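Jobs > Workshop and Repair > Bench Technician, Desktop Computers

Bench Technician for Desktop Computers (2 positions)
Padine Refurbishing, posted September 9, 2020

We are looking for two persons to join the desktop bench in our Plavinness workshop. Padine takes used office computers from companies and schools, repairs them, and gives them a second life with new owners. Last year we handled almost 1,000 machines, and the bench has now more work than the present team can finish in a good way.

The position is full time, on site, with start in January. The bench is led by Noura Aoun, and you will report to her.

What you will do

You will receive desktop cases from our storage room, open them, clean them inside, and check every main part. This means memory, processor, power supply, drives, fans and the cables between them. You will replace what is weak or broken, write down the part numbers in our stock program Bonder, and pass the machine to the testing shelf. A big part of the day is spent with the side panel off and your hands near the motherboard, so a calm hand is more important for us than a fast one.

Some machines come to us with a note from the old owner, for example "makes noise" or "does not start." Many come with no note. You must then find the fault yourself, step by step, and write it in plain words so that the next person can understand it.
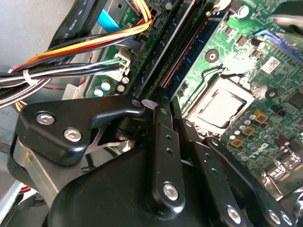

Do I need a certificate to apply? A certificate is welcome, but we decide after a practical test at the bench, and several of our present technicians learned the work at home or in a family shop.

In the practical test you will get a desktop computer which we have prepared with two faults. You take out the memory and the processor, put them back in the correct way, find the faults, and explain to us what you found. You may use your own screwdrivers if you prefer them. We do not use a stopwatch. We look at how you hold the board, if you remember to disconnect the power first, and how you treat the socket when the processor is out of it. Old thermal paste must be cleaned completely before new paste is put on, and we will look at this also.

What we ask from you

You have opened and closed many desktop computers, at work or privately. You can recognize the common processor sockets and memory types, or you know where to look them up. You can read a board manual in English. You can lift a case from the floor to the table. You keep your place in order, with the screws of each machine in its own tray. Soldering is not necessary for this position, as we send such boards to our partner Tannous.

It is good, but not required, if you have worked with small business servers or if you can speak Arabic with our customers at the counter.

What we offer

A contract without end date after a trial period. Paid training in your first weeks, together with an experienced colleague. Tools, work clothes and wrist straps are given by us. There is a yearly amount of 600 dollars for courses or books that you choose yourself, and it does not have to be about hardware. Lunch is taken together in the kitchen on the ground floor. We close the bench in the evening on time, also when the shelf is full.

How to apply

Please send a short letter and your work history to Rania Khasawneh in the office, or bring them on paper to room 112. In the letter, please describe one computer that was difficult for you, and what you did with it. It is fine if you could not repair it in the end. We do not need a photo, and we do not ask about your age or family.

Rania answers every letter. Candidates for the practical test will be called by telephone, so please write your number clearly.

Comments (3)

mikedesk: Is part time possible? I have classes in the morning but I'm free every afternoon.

Rania Khasawneh: Thank you for the question. For these two positions we need full time, but please send your letter anyway and write your hours in it. We keep it for later.

solderfan_t: Did the bench test here two years ago. Fair people. Bring your own magnetic driver, the shop ones were pretty worn.

Related openings
Counter Assistant, Customer Returns
Driver for Equipment Pickup
Stock Clerk, Spare Parts Room
Laptop Technician, Screens and Keyboards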